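Week 3: Countertops, Walls and the Color in Between

Notes for Interior Finishes, Zendville evening program
Instructor: Sowmya Subramaniam

Welcome back! Last week was all paint chips and undertones, and I loved the arguments we had over the Kusow kitchen. Tonight we move on to stone, my favorite part of the whole course (I say this every week, I know, but tonight I mean it).

Stone is the one finish in a kitchen that you don't get to mix. Paint can be tinted a hair warmer. Fabric can be swapped. A slab comes out of the ground with its color already decided, so in most projects you pick the stone first and bring everything else to it. The family in the Prurnton row house did it the other way around. They painted, fell in love with the paint, and then looked at slabs for 3 months!

Some terms you'll need for the reading:

Ground: the main color of a slab, the part your eye settles on when you squint.
Veining: the lines running through the ground. Veins can be lighter or darker, and often they carry a second color you can borrow for the walls or hardware.
Honed: a smooth, matte finish. Softer looking, and it hides etching better.
Polished: shiny. Colors look deeper, and every lamp in the room shows up in it.

Please learn the difference between etching and staining, because clients mix them up constantly. An etch is a dull mark left when acid (lemon juice, vinegar, wine) eats a little of the surface. A stain is color that has soaked in. Sealer helps with the second and does very little for the first.

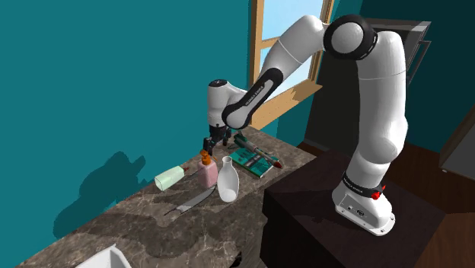
Brown marble gets treated as the dull cousin of white marble, and I'd love for this class to change its mind. Most browns are really a very dark orange, and once you know that, the color wheel does half your work for you. Go across the wheel from orange and you land in the blues and blue-greens. The teal wall behind that brown marble countertop is a good case: cool against warm, and the stone looks richer for it. The dark brown wood of the cabinet stays in the same family as the marble, so you have two warm browns and one strong cool color. Try the same stone in your head with a beige wall. Sleepy, right?

Lighting changes all of this. A warm bulb pushes brown toward red and can turn a teal gray. Always look at your samples in the morning and again after 7 p.m., under the bulbs that will really be used.

Size matters too. The hand samples from Lindemann are lovely, but a piece that small may show one vein or none at all. Go see the full slab before you commit, and take your paint card with you.

For next time:

Read the chapter on natural stone, skipping the section on quarry grading.
Choose one brown, green or red stone (no white, no gray!) and build a palette of 3 colors around it.
Write 600 words on why it works, and tell me which color you picked first.
Bring a paint card big enough for the back row to see.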